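Workshop tips: when the arm hits the table

Our arm drove its finger into the board in August, with a bang they heard in the car park. The cause was dull. Percy Carhuamaca had swapped in a longer finger and left the old length in the settings, so the arm believed it had room to spare. It was very sure of itself.

A new finger from Nukstead cost 35 pounds. My nerves were not covered. These are the habits we keep now when sorting shape blocks.

1. Measure the finger after every change and type the number in straight away. "After lunch" is how we got the bang.

2. Do the first run at crawling speed, one hand on the stop button — your own hand, Percy.

3. Check the height over bare wood first, then next to a block. Go down in small steps and stop short of the surface.

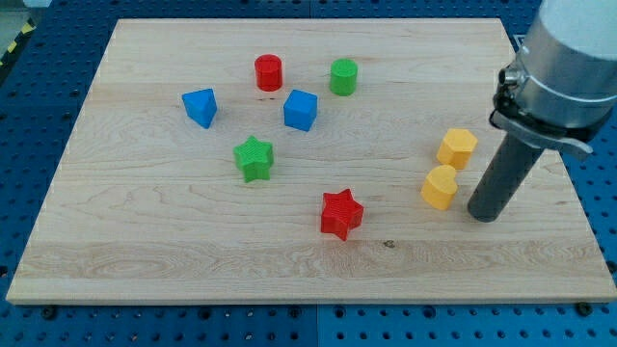 4. Keep your fingers out while the arm is live, even if a star has fallen over and it's annoying you. Press stop, then tidy.

5. After any knock, look over the clamp as well as the finger. Ours had slipped, and we blamed the software for two days.

6. Write the fault down. Error 3914 is on a sticky note by the switch, next to the word "finger", underlined twice.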